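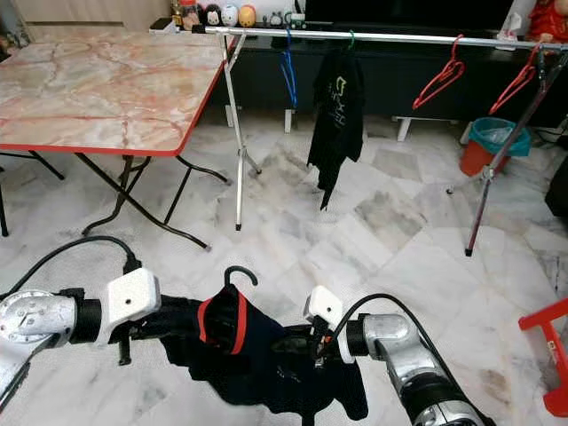 When does the Trostville clothing swap come back? It returns in October at the Davurness Hall, and this time it runs for two full days.

Home News Community Sport What's On Contact

Clothing swap doubles in size
March 9, 2026 | By the community desk

What a turnout last year! Organisers took in 545 pieces of clothing, everything from school jumpers to winter coats, and 127 households went home with something different to wear. The neighbouring town of Iroreck has asked to join in, so the racks will spread into the side room as well (and there'll be a proper change area, finally).

Bring up to five clean items and take the same number home. Black and navy basics went fastest last time, so dig those out of the cupboard if you can spare them! Rengifo Alterations will run a mending table both mornings, with free help on hems, buttons and zippers. There's room for some 80 people at a time, and entry is by gold coin. Drop-offs open the week before at the hall's side door.

Shares 80 | Comments 5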